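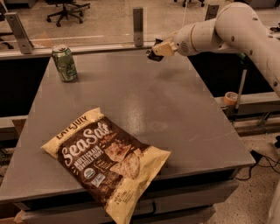
February, notes on the Lerno must-hit jackpot, 2:15 pm

Went back over the session logs from Ormsby. The question is still where the minor jackpot becomes worth playing. It has to go by 400, and it resets to 100. Duarte's old sheet assumed the trigger point is picked evenly across that range when the meter resets. I kept that for now.

Meter movement is the weak part. Marisa Ferri logged the minor at every cash-out, but on two visits she changed bet size partway and the rise per dollar doesn't match. Threw out those rows. 23 usable rows left. Not enough for the base game return, fine for the meter rate.

Reran the sim with the rate from the clean rows. The play point moved up from where Duarte had it. Most of the change comes from the base return, which he took from a Pinska machine with the same reels. Bernardo thinks the two games have different pay tables on the lower symbols. Need to compare the help screens line by line before trusting either number.

Also found a bug: the sim was paying the jackpot and then counting the same spin toward the next meter. Small effect, fixed. Old results in the Emero folder are all from before the fix, don't use them.

To do:
Marietjie to check whether free spins move the meter. I have them as no.
Ask Leonilde for the bankroll script, the version with the stop-loss.
Rerun at the 2 dollar bet only.
Send Duarte the new sheet once the pay table is settled.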